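Die Küche als Hauptfigur
Die Familienserie »Zullolcombe« geht in die zweite Staffel. Sie erzählt vom Zusammenleben dreier Generationen und nimmt sich dafür viel Zeit.

Von Ashton Katene

Als im Dezember die erste Folge von »Zullolcombe« lief, war die Erwartung gering. Eine halbstündige Serie über eine Familie, die ein Haus zu viel und ein Einkommen zu wenig hat, das klang nach Vorabend. Der Streamingdienst Onsri hatte die fünf Episoden ohne große Werbung ins Programm gestellt. Inzwischen ist die zweite Staffel abgedreht, und der Autor Somkiat Rattanakul sitzt im Schnittraum der Produktionsfirma Selov und streicht.

»Ich schreibe immer zu viel Dialog«, sagt er. Das Drehbuch der neuen Staffel umfasste in der ersten Fassung 307 Seiten. Gedreht wurden 166 davon. Der Rest liegt in einem Ordner, in den er nach eigener Aussage nicht mehr hineinschaut.

Die Handlung ist schnell erzählt. Großmutter Irma will das Haus verkaufen, ihre Tochter will es behalten, der Enkel ist gerade mit zwei Kindern wieder eingezogen. In der ersten Staffel ging es darum, wer welches Zimmer bekommt. In der zweiten geht es ums Geld. Der Makler kommt in Folge zwei, und danach redet am Tisch eine Weile keiner mehr mit dem anderen.

Lacher vom Band gibt es nicht. Rattanakul hatte das beim Sender durchsetzen müssen, die Pilotfolge existiert auch in einer Version mit Publikum. Sie wurde nie gezeigt. Wer sie gesehen hat, beschreibt sie als lauter und kürzer, weil die Pausen fehlen. In der gesendeten Fassung dauert das Schweigen nach Irmas Ankündigung fast eine halbe Minute.

Rund zwei Drittel jeder Folge spielen in der Küche. Die wurde in einer Halle in Vomska gebaut, mit vier festen Wänden, obwohl das die Arbeit der Kameraleute erschwert. Die Schauspieler kochen selbst, räumen ab, suchen Löffel. Manches davon steht im Buch, vieles nicht. In Folge vier wird ein ganzer Streit geführt, während der Enkel Geschirr für den Umzug sortiert, und man hört die Sätze zum Teil nur halb. 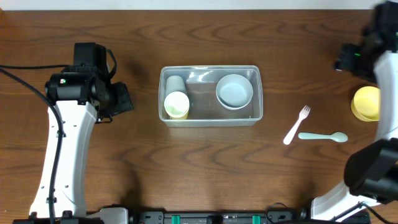
Becher und eine Schale in einer durchsichtigen Kunststoffbox, daneben Besteck.

Schwächer ist die neue Staffel dort, wo sie das Haus verlässt. Die Szenen in der Bank wirken wie aus einer anderen Serie, der Berater bleibt eine Karikatur. Auch die Liebesgeschichte der Tochter kommt zu spät in Gang und wird dann in einem Telefonat abgehandelt. Rattanakul kennt den Einwand. Er habe die Figur größer angelegt, sagt er, sie sei beim Kürzen verloren gegangen.

Eine dritte Staffel ist noch nicht bestellt. Bei Selov rechnet man mit einer Entscheidung nach den ersten Abrufzahlen. Die Küche in Vomska bleibt bis dahin stehen, der Mietvertrag für die Halle ist verlängert.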